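Home Guides Workplace Tools Contact

Moving a cleaning task from hand work to recorded demonstration

Emmett Kapoor, August 2026

This guide is for supervisors whose staff have been asked to carry out ordinary housekeeping tasks with hand-held grippers, so that the movements can be used to train a robot. It covers a washstand task as we run it at Talter. The staff are cleaners and room attendants by trade. Most of the difficulty lies in the change to their working day, and the steps are written with that in mind.

Before you start

You need a pair of grippers per operator, a charged recorder, a washstand unit, and cloths. Our session planning is done in Ondeck, but a paper sheet will do. Agree the job description in writing. An attendant who spends the day recording is no longer cleaning rooms, and the rota must show this or the rooms fall to whoever is left.

Step 1. Set out the washstand

Place the small items where a guest would leave them. Hang the cloth over the front of the cabinet so that it can be gripped without bending. Change the position of the items between takes, within reach of a standing adult. Keep cables out of the operator's standing area.

Step 2. Take hold of the grippers

The operator stands square to the basin with one gripper in each hand. The marker cubes should stay uncovered by sleeves or wrists. Check the small light on each body before moving. Forearms are kept forward and elbows slightly away from the ribs, and the first reach is made towards the cloth.

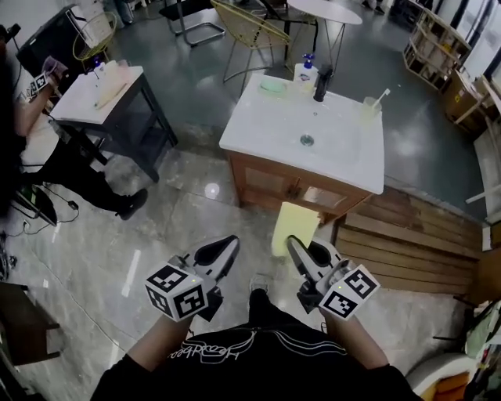 Step 3. Perform the task at a steady pace

Pick up the cloth, wipe the basin from back to front, wipe round the tap, and hang the cloth up again. Experienced cleaners find this slow. They are used to working with the whole hand and to feeling the surface through the cloth, and two fingers give them little of either. Allow 2 days of practice before any take is counted. Do not compare a new operator's speed with their normal cleaning speed.

If a cloth is dropped, the operator picks it up with the gripper and carries on. Recovery from a mistake is useful material. Mark the take as "recovered" and leave it in.

Step 4. Rotate and rest

A gripper weighs more at four o'clock than at nine. We limit each operator to 100 takes per shift and alternate recording with checking. When the quota stood at 235, in April, wrist complaints went up and the later takes were poor. The lower figure was proposed by the operators and has stayed.

Work in a shared hall also needs some agreement about space. Other tables will be in use and people will be walking through, so mark each station's limits on the plan and tell staff which routes to keep clear. Faces are blurred in the recordings before review. Tell everyone who works in the hall, including those on the upper level, as they may be in view too.
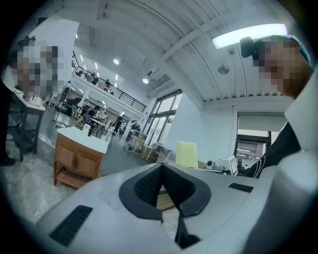
Step 5. Review the takes

Have the operators review their own work. They know when a basin has been wiped properly and a technician may not. In Flirkex, open the take, confirm that both grippers are tracked throughout, and add a one-line note. Reject takes where the cloth never touched the basin.

Step 6. Close the batch

A batch is 3000 takes. At the end of each one, hold a short meeting on what the recordings will be used for and which duties are expected to change. Record the questions and answer them in writing. Pay grades should be settled before the next batch begins, as checking and recording are skilled duties and belong on the grade sheet.

Related guides

Writing a rota for mixed cleaning and recording shifts
Wrist and shoulder checks for gripper operators
Naming takes in Flirkex
Setting up a second station in Ondeck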